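An Open Day at the Osetti Workshop, Where Household Work Becomes Robot Training

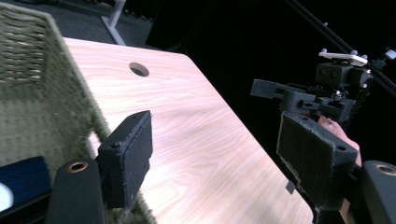 Visitors to the Osetti building on Sat 5 July were asked to leave their bags at the front desk and to keep their voices low on the second floor. The request had a practical purpose. Operators were recording throughout the morning, and the program's managers had decided that the public should see an ordinary shift.

The Osetti workshop is the training site of Relano, a company that develops control software for robot arms intended for homes, hotels and care facilities. Its open day, the first since the workshop opened in January, drew 378 people in groups of a dozen. Guests included equipment suppliers, teachers from two technical colleges and a large number of residents from the surrounding streets, many of whom had walked past the building for months without knowing what took place inside.

The tour began with the hand-held gripper, the tool on which most of the work depends. An operator holds the device and uses it to pick up, move and put down everyday objects. A camera mounted on the tool records each movement from close to the fingers. The recordings are later used to teach a robot arm fitted with the same kind of fingers. Relano's staff explained that this method allows a person with a few hours of instruction to produce useful material without operating a full robot, and that a tabletop and a few household articles are enough to begin.

The fingers attracted more questions than any other part. On the tools in use that morning they were black blocks faced with foam, and the foam frays along its edges with use. Staff replace the pads on a regular schedule and keep a written record of each change. One guest asked whether a worn pad might spoil a recording. The answer was that moderate wear is acceptable, and even welcome, given that a robot in a family home will not have new pads every day.

At the stations, groups stood behind a line of tape while operators worked. Fabric is considered the hardest subject in the current program. A cup keeps its shape when it is lifted; a shirt or a towel does not, and the robot must learn where to take hold of something that changes form as it moves. Woven baskets present a related difficulty. Their sides give slightly under pressure, and their rims are easily caught by a finger passing too low. Operators are instructed to approach from above, to pause before closing the grip and to repeat any attempt in which the tool touches the rim.

Each session is stored in a library known within the company as Lumar. Reviewers watch every recording before it is accepted. In the last full week before the open day, the workshop submitted 1,000 recordings, of which 983 passed review. The remainder were set aside, mainly for poor lighting or for movements made too quickly. Managers described the figure as satisfactory, while noting that the fabric tasks had only recently been introduced and that a lower rate should be expected over the summer.

The final part of the visit took place in the ground-floor hall, where a robot arm called Ignacio performed tasks learned from the library. It placed folded hand towels in a basket, moved a set of plastic cups to a shelf and attempted to clear a small table. The towels and cups were handled without difficulty. The table proved more demanding. The arm stopped twice with its fingers above a napkin and had to be restarted by a technician. The demonstration continued, and the second attempt was completed in a little under four minutes.

Several guests were invited to try the hand-held tool for themselves at a separate bench. Most found it lighter than they had expected and the grip harder to judge. Children under twelve were able to take part with an adult, and the line for this activity extended to the street door for much of the afternoon.

Questions about employment were raised in nearly every group. Relano stated that operators are hired as regular staff, that shifts include a rest period each hour, and that no recording is made in a private home without written consent. The company also confirmed that it plans to add a second recording floor, for which building work has been approved. College groups may request a weekday visit through the front desk at Osetti, and the pad replacement record, which several teachers asked to see, will be made available to them on arrival.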